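Zolden Opens Huron Data Catalog to Regional Agencies

Single portal replaces separate download pages and publishes refresh logs alongside each table

HURON – Zolden, a provider of data integration software for public agencies, today announced the general release of the Huron Data Catalog, a shared portal for housing, land use and transportation tables maintained by local and regional planning offices. The catalog is available now to all agencies with an active Zolden subscription. Read access for the public requires no account. 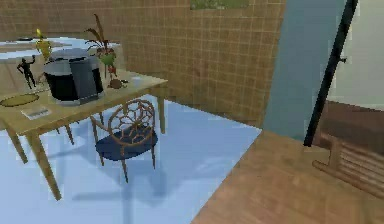

By the Zolden Communications Office
September

The Huron Data Catalog draws on 40 source tables held by 17 participating agencies. Before this release, each agency posted its own extracts, usually as spreadsheets, on its own schedule. Column names, geographic identifiers and null values were handled differently from one office to the next, and analysts combining two or more extracts had to reconcile them by hand.

Under the new arrangement, each agency continues to keep its records in its existing database. A Zolden connector reads changed rows from that database, applies a published set of transformation rules and writes the result to a staging area. Rows that pass validation are promoted to the public catalog. Rows that fail are held back and listed in a report to the agency's data steward, with the rule that was violated and the original value.

Validation covers data types, required fields, permitted code values and the match between each record and its parcel or census tract. Agencies may add rules of their own but may not remove the shared ones. The full rule set is stored under version control, and every published table carries the version number it was processed under. Users who need to reproduce an earlier analysis can request a table as it stood under any prior version.
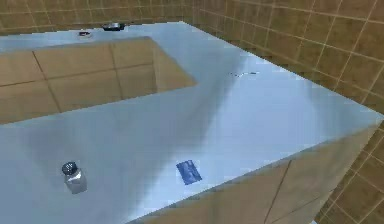
Tables are refreshed on one of two schedules. Permit, inspection and assessment tables refresh every four hours. All other tables refresh nightly, beginning at 8 p.m. and finishing before the start of the next business day. A refresh log is posted with each table and shows the start time, end time, number of rows read and number of rows held back. If a refresh does not complete, the previous version stays in place and the log is marked accordingly.

The public catalog runs on separate infrastructure from agency databases. Connections are opened from the agency side only, and no inbound access to an agency network is required. Fields classified as restricted are dropped before data leaves the agency – they are not masked downstream. Agencies set the classification for each field and can change it at any time, with the change taking effect at the next refresh.

Tables can be downloaded as CSV or GeoJSON files or read through a documented API. The API supports filtering by date, jurisdiction and geographic boundary. Existing download addresses will redirect to the matching catalog page through the end of the transition period, after which they will be retired. Scripts that depend on the older spreadsheet layouts should be updated before then, as column order is not preserved in the new files.

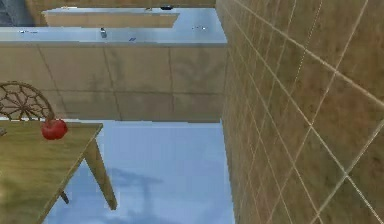

Rendered interior view: tiled wall and paneled cabinetry.

Two technology partners contributed to the release. Coman supplied the address matching engine, which assigns a stable location identifier to incoming records. Zutico supplied the metadata editor that agency staff use to write table descriptions, define fields and record known limitations. Both components are included in the standard subscription.

Agencies that have not yet joined can do so by completing a source inventory and naming a data steward. Setup for a single database with standard table structures takes over eight business days, including a test refresh that is visible only to the agency. Databases with custom geometry types require a separate review.

The next scheduled update will add change notifications by email and a comparison view for two versions of the same table. Release notes will be posted in the documentation section of the catalog.

About Zolden

Zolden develops software for extracting, validating and publishing public sector data. Its products are used by planning departments, assessors and transit agencies. Media and technical inquiries may be directed to the Zolden Communications Office through the contact form in the Huron Data Catalog.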